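Goltness Community Shed – Storage and Locker Project
Progress report to the Lurnon Small Grants Program, July

Prepared by Hongmei Fu, project coordinator

Work completed

The second stage of the locker fit-out is finished. We now have 60 lockers along the back wall of the main room, and 40 of them have been assigned to members. The remainder will be offered to the evening sewing and repair groups when they start up again.

Telmo Montoya fitted the hasps and lined up the doors. Two doors had to be rehung when the bottom hinges would not sit flush. The supplier sent new hinges at no charge and we have kept the old ones for spares.

Each member is given one padlock and one key. A second key is tagged with the locker number and kept in the office cabinet. Adi Mangundap looks after the key register, and members sign for their lock when they collect it.

Spending

The padlocks came in under the amount we had budgeted. We would like to put the difference towards labels and a second key cabinet, as the present one is nearly full. Please let us know if this needs a formal variation. Receipts are in the folder sent with the last claim.

Delays

The bench for the entry is running behind. Yuzuki Hosoda has redrawn it a little narrower to keep the doorway clear, and the timber is on order. We expect to have it in place two weeks after delivery. Painting of the entry wall will wait until the bench is in.

Locks and keys

Members asked for a plain keyed lock over a combination lock, mostly because the numbers on the trial ones were hard to read. We also had a few questions about size. The small lock suits the hasps we chose and will be the standard from here on.

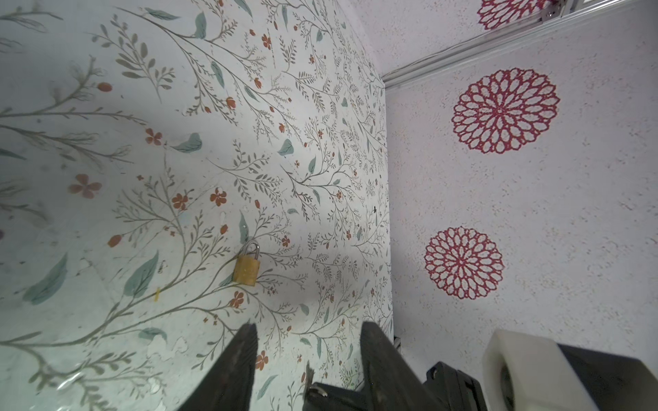
Small brass padlock on the patterned tabletop.

Lost keys will be replaced once for free. After that the member pays for a new lock. Arnout Brouwer is writing this up as a one-page sheet to go in the welcome folder – a draft will be sent to you with the next report.

Next steps

Number the remaining doors, install the bench, and check the key register against the office cabinet before the evening groups return.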